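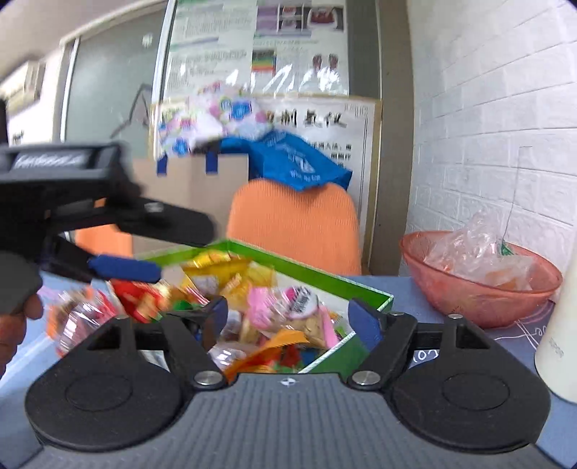

Trasteo snack price list, October release

One CSV file, 100 rows, one row per product. Prices were copied by hand from shelf labels in 3 shops.

Columns: shop, product, net weight (g), price, pack count.

Missing weights are left blank - do not read them as zero. Multipacks are listed once, at the full pack price. 22 rows have no pack count.

Known issue: product names keep the spelling on the label, so duplicates remain.

Maintainer: Genalyn Aquino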